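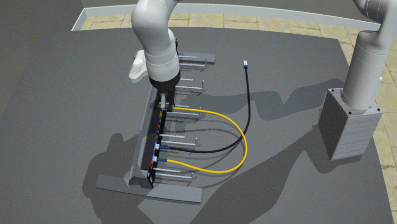 4. Cell Configuration and Upkeep

4.1 Layout

The patching cell exists in two versions that share one configuration file: the physical cell at the Uvine site and its simulated counterpart, which runs in Trellness. Figure 4 is a render of the simulated cell. Two white arms work over a single dark gray tabletop. The left arm comes down over the rack with its gripper pointing straight down, and the right arm is mounted on a block-shaped pedestal near the right edge of the table. The rack rests on two flat feet and carries a narrow black port panel along its length. Metal rods extend from it in pairs, each pair having a shorter rod and a longer one, and serve as rests for cable that is not being handled.

The pedestal is modeled with its mounting plate and fasteners. This may look like needless detail, but the plate is the reference surface for the right arm. In an earlier model the arm base was placed directly in world coordinates, and any change in plate thickness had to be entered by hand in two places. The base is now a child of the plate. The physical plate was replaced in August, and the only edit needed on the simulation side was a single height value.

The rack is a Kwiatkowski bench unit. Its drawings give the panel angle but do not give the position of the feet relative to the panel to the accuracy we require, so the feet are located by probing.

4.2 Locating the rack

The rack pose is the quantity that drifts most in the physical cell. The feet are clamped to the table, and repeated insertion forces shift them slowly. We measure the pose with the left arm, using a blunt probe in place of the cable fingers. The near foot is touched first, along its long edge and then at one end. The far foot is touched only along its long edge. The probe then runs down the panel face at low speed. Each contact is accepted when the wrist force passes a threshold and the arm has come to rest.

The touch sequence takes 42 seconds and is run at the start of each shift, and again after any fault in which the arm stopped in contact. The result is compared with the stored pose. A small difference is written to the configuration file and picked up by both versions of the cell. If the difference is large, the clamps are checked before anything is written. In the first weeks the new pose was always accepted, and a loose clamp on the near foot went unnoticed for several shifts while the software compensated for it.

4.3 Cable model and start states

Cables are modeled as chains of short capsules with bending and twist stiffness. Each end carries a rigid connector body and a colored boot. Connector and boot are a single rigid body in the contact model, and the boot color has no effect on the physics.

In the state shown in Figure 4, the yellow cable has one end inserted in the lower part of the panel and forms a broad loop back to the gripper. The black cable is plugged in slightly farther up the same panel, and its other end lies free on the table to the right of the far foot. The two cables cross near the right side of the yellow loop. We use crossing states of this kind for most of the upkeep tests, as they expose errors in cable stiffness that a single cable does not. With stiffness set too high, the upper cable lifts away from the lower one at the crossing. With stiffness too low, the loop collapses toward the rack and catches on the posts at the rod ends.

Stiffness was fitted to a hanging test done on the physical cables. A 40 cm length was clamped at one end and the droop of the free end was recorded. The test is repeated whenever a cable is replaced. Cables from the same reel have differed enough to require separate values, and the configuration file therefore stores stiffness per cable and not per type.

4.4 Gripper maintenance

The fingers wear on the inner faces, where they bear on the cable jacket. Wear first appears as a slow rotation of the connector during approach. The insertion controller can absorb a small rotation. Past that point the latch meets the port at an angle, the insertion force rises, and the attempt ends in a force fault.

Finger pads are replaced after 2000 insertions, or earlier if the rotation check fails. For the rotation check, a reference connector is picked up, moved through the approach path above the panel, and returned to its holder, and its angle is recorded at both ends of the path. The procedure for a pad change is as follows. The left arm is moved to the service pose, clear of the rack and of the right arm. Air and power to the gripper are cut at the cell panel. The pads are removed, the seats are wiped clean, and the new pads are fitted and tightened alternately. The gripper is then closed on a gauge block and the zero position is stored. The touch sequence of Section 4.2 follows before the cell is released.

The simulated fingers do not wear. To keep the two versions comparable, the friction coefficient of the simulated pads is lowered in steps according to the insertion count of the physical pads, and is reset when the pads are changed. The step values come from pull tests on used pads and should be treated as specific to the Rulletti pad material fitted here.

4.5 Checking the two versions against each other

After any change to the rack pose, cable stiffness or pad friction, a fixed batch of 200 insertions is run in simulation. The batch covers ports along the whole panel. Ports at the far end matter most for this purpose, as the arm works there with its elbow over the rack and has the least freedom to rotate the wrist. A shorter batch on the physical cell uses the same ports and start states as closely as an operator can lay them out by hand.

Peak insertion force and the final connector angle are compared port by port. A difference that is similar at every port is usually a pad or friction problem. A difference that grows from one end of the panel to the other points to the rack pose, and in practice to a clamp. Differences confined to start states with crossing cables are traced to stiffness, and the hanging test is repeated before the value is changed.

One source of error remains open. The physical tabletop sags slightly under the pedestal when the right arm is fully extended toward the rack, and the simulated table is rigid. The sag changes the height of the right gripper and leaves the left arm unaffected. At present, handovers between the arms are restricted to poses where the right arm is folded, and the effect is left out of the model.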